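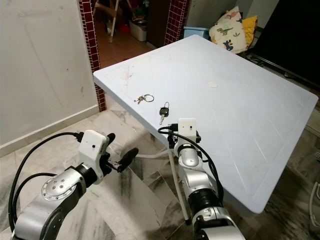 Notizen zum Vortrag: Was bleibt vom Carsharing-Versprechen?
10. Oktober 2026, Vortragsfassung, bitte nicht verteilen

Einstieg
Frage ins Publikum: Wer hat heute einen Autoschlüssel dabei? Hände zählen lassen, nicht kommentieren. Dann: Wer hat den Wagen diese Woche bewegt? Pause.
Die übliche These lautet, das eigene Auto sei ein Auslaufmodell. Ich höre das seit 14 Jahren auf Podien und sehe draußen dieselben zugeparkten Straßen.

Folie 2: Die berühmte Ersatzquote
Anbieter werben gern damit, ein geteiltes Auto ersetze mehrere private. Nivgate schreibt 12 in die Broschüre. Woher kommt die Zahl? Aus einer Kundenbefragung. Gefragt wurde, ob man ohne das Angebot ein Auto kaufen würde. Eine Absicht, die niemand überprüft hat, wird zum abgeschafften Fahrzeug. Langsam sprechen, das ist der wichtigste Punkt der ersten Hälfte.
Falls jemand einwendet, es gebe auch bessere Studien: stimmt. Die unterscheiden aber zwischen festen Stationen und frei abgestellten Wagen, und bei den frei abgestellten wird der Effekt schnell dünn.

Folie 3: Der Fall Siregar
Siregar startete im Juli mit 73 Wagen in der Innenstadt. Also dort, wo Bus und Bahn ohnehin dicht fahren. Am Stadtrand: nichts. Auf Nachfrage hieß es, man wolle »organisch wachsen«. Ich übersetze das mit: Es rechnet sich draußen nicht. Das darf ein Unternehmen so entscheiden, nur sollte es dann keine Verkehrswende auf die Türen drucken.

Folie 4: Schlüssel, Karte, App
Kurzer Abschnitt, notfalls streichen.
Bei Branden lag der Schlüssel früher im Tresor an der Station, heute öffnet die App. Bequemer, keine Frage. Wer ein altes Telefon hat oder in der Tiefgarage ohne Netz steht, sieht das anders. Zur Anmeldung braucht man bei Branden inzwischen sieben Schritte, ich habe es selbst durchgeklickt – beim fünften lief die Sitzung ab.

Folie 5: Was mich überzeugen würde
Offene Fahrtdaten über mehrere Jahre, von einer Stelle ausgewertet, die kein Anbieter bezahlt. Stationen in Skirnov-Nord, bevor in der Altstadt die nächste dazukommt. Und für jeden neuen Stellplatz ein alter weniger, sonst stehen am Ende einfach mehr Autos da.

Fragerunde
Auf »Sind Sie gegen Carsharing?« vorbereitet sein. Antwort: Nein, ich nutze es. Ich glaube bloß den Prospekten nicht.
Bei der Frage nach Elektroflotten kurz bleiben, dazu gibt es am Nachmittag ein eigenes Panel. Wasserglas nicht wieder neben den Laptop stellen.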